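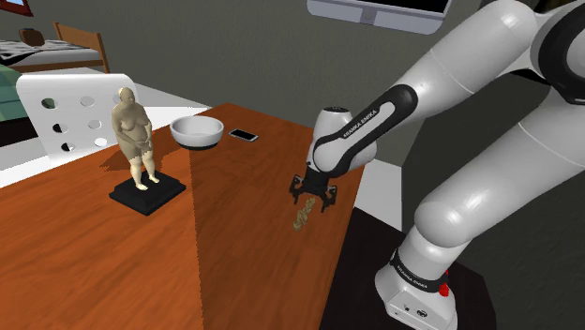

Speaker notes: Winter sizing of district heating return lines
Josefien Verschueren, afternoon session, room 2

Slide 1. Title
Wait for the door to close. Give name and role. Mention that the slides and the load spreadsheet will be on the session page by the evening.
Scope of the talk: return temperatures in small networks, with the Skirnness network as the worked case. Supply side is covered by Necati Erdem in the next slot, so send supply questions to him.

Slide 2. The network
Skirnness has 400 connected dwellings on one heat source. Total trench length is 3,000 meters, supply and return laid side by side. Pre-insulated steel for the mains, plastic for the last stretch to each house.
Design supply temperature 70 °C, design return 40 °C. Keep those two numbers on screen while talking through the next three slides.
Point to the branch at Fallach. It is the far end of the system and will come up again.

Slide 3. Why return temperature matters
Heat delivered is flow times the temperature difference times the specific heat of water. If the difference shrinks, flow must rise to deliver the same heat.
Example on the slide: design difference is 30 degrees. A return of 50 °C leaves 20 degrees, so the pumps have to move one and a half times the water. Friction loss goes up with close to the square of flow. Pump power goes up faster still.
Do not derive the pump equation. It is in the appendix for anyone who wants it.
Second effect: heat loss from the return pipe itself. Small compared with the first effect on this network, but it runs all year.

Slide 4. January readings
Plot shows hourly return temperature at the plant for the whole month. Design line in gray.
Readings sit above design for most of the month. The morning peak starts before 6 a.m. and the return rises with it. The overnight hours are also high, and the overnight hours are the useful part of this plot. Demand is low then, so a warm return at night points to water passing through substations without giving up its heat.
Pause here. People tend to look at the morning peak first.

Slide 5. Finding the bypasses
Method used by Marijke Mulder and the field crew:
Pull meter data for every dwelling, volume and energy.
Divide energy by volume to get the average cooling per meter.
Rank by excess volume, meaning the water used beyond what the design cooling would have required.
Visit from the top of the list down.
Stress the third step. Ranking by return temperature alone puts empty houses at the top. An empty house with a return of 60 °C and almost no flow does very little harm.

Slide 6. What the visits found
Most of the excess volume came from a short list of causes. Hot water valves stuck partly open. Bypass valves left open after commissioning. Radiator circuits never balanced. One plate exchanger piped in parallel flow where the drawing called for counterflow.
The Fallach branch had a fixed bypass at the end of the line, set by hand to keep the pipe warm in summer. It was still at the summer setting in January. Replaced with a thermostatic bypass.
If asked about cost: visits averaged under one hour, parts were mostly valve heads. Do not quote a price per visit. The contract with Hoekstra bundles this work with meter replacement and the two cannot be separated cleanly.

Slide 7. Sizing consequences
The original design added a margin on the return main to cover poor cooling. The question for an extension is whether to carry that margin forward.
Case A: keep the margin, one pipe size up.
Case B: design size, with a return temperature limit written into the connection agreement.
Case B has lower trench cost and lower standing loss. It also depends on somebody reading the meter data every month. Inach chose case A for its extension, and Mwanaisha Mwaipopo can speak to that decision in the panel.
My own view is case B for networks with remote meters and case A for those without. Say this once and move on.

Slide 8. Limits of the data
One network, one heating season. Meter resolution is coarse at low flow, so cooling figures for lightly used dwellings are unreliable and were left out of the ranking.
The plant sensor on the return was found to read high by half a degree. The plots have been corrected. The spreadsheet has both columns.
Weather correction used degree days only, with no wind term. Skirnness is exposed, and a wind term would probably change the peak hours. Nele Van Acker is working on this and has asked for hourly data from other coastal networks. Put her contact line on screen.

Slide 9. Questions
Likely questions:
Legionella limits at lower supply temperature. Answer: the domestic hot water here is instantaneous, with small pipe volume after the exchanger. Storage systems need separate treatment.
Use of return temperature tariffs. Answer: not tested here.
Variable speed pumps. Answer: already fitted, controlled on differential pressure at Fallach.
If time is short, skip slide 8 apart from the sensor correction.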